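How Do You Teach a Robot Not to Squash Things?

Try this. Pick up a pencil. Now pick up a potato chip. You probably didn't break the chip, and you probably didn't drop the pencil, and you almost certainly didn't think about either one. Your hand sorted it out while your brain was busy wondering when lunch is.

A robot gets no such help. Somebody has to tell it how far to close its fingers and how hard to push, and when to stop. If that somebody makes a mistake, the robot will do the wrong thing perfectly, again and again, until a person hits the big red button.

At the Kirkcombe workshop, Indrek Rimkutė spends his days comparing grippers. A gripper is the part at the end of a robot arm that does the holding. It's the hand, more or less, except that it usually has two fingers and no interest in waving at you.

There are lots of kinds. Some are suction cups, which are great for windows and boxes and hopeless for anything fuzzy. Some are soft and bendy, like rubber tentacles. The plainest kind is called a parallel gripper. It has two stiff fingers that slide toward each other and away again, and that's its whole act.

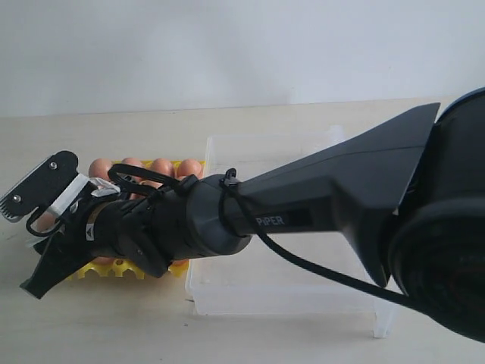
Eggs are a favorite test for grippers, and you can see why if you've ever carried a carton home on a bike. An egg is smooth, so it slips. It's curved, so a flat finger only touches it in a tiny spot. And each egg is a slightly different size from its neighbor, because chickens don't use rulers. The four brown ones behind the arm are sitting in a yellow tray, and the tray makes the job harder still, as the fingers have to fit down beside an egg without bumping the next one along. Look at the tip of the upper finger, too. It has little teeth. Teeth can be handy for gripping, though an egg might have its own opinion about them.

Indrek's way of testing is simple. He tries one finger shape 10 times, writes down what happened, changes one thing, and does it all over again. Only one thing! If you change the fingers and the speed and the squeeze all together, and the robot does better, you have no idea which change to thank. Indrek learned this by changing everything at once, and then had to spend April starting over.

"A broken egg is fine," he says. "A broken egg I can't explain is a bad afternoon."

He works with Gunārs Paulauskas, who looks after the controller. The controller is the computer that tells each joint of the arm where to go. Gunārs wrote one called Vik, and before that one called Stirden, which moved so carefully that people would leave to make tea and come back to find it had nearly arrived. Vik is quicker. In one long test with plastic eggs, Vik made 300 pickups and dropped 3. Gunārs remembers all three and would rather talk about the others.

Why plastic eggs? They don't need mopping. The real ones come out once the arm has stopped doing anything alarming.

There's also the matter of knowing when to stop squeezing. Your fingertips are packed with tiny sensors that feel pressure. Many grippers have nothing like that. They can sometimes guess, by noticing that the motor is working harder than it was a moment ago -- a bit like knowing a door is stuck because your arm hurts.

Want to test a gripper at home? Take a pair of kitchen tongs and ask a grown-up for a hard-boiled egg (hard-boiled, please). Lift it into a bowl 10 times and keep score. Then wrap the ends of the tongs with rubber bands and do it again. Next, try with one eye shut.

Write down your drops, including the embarrassing ones.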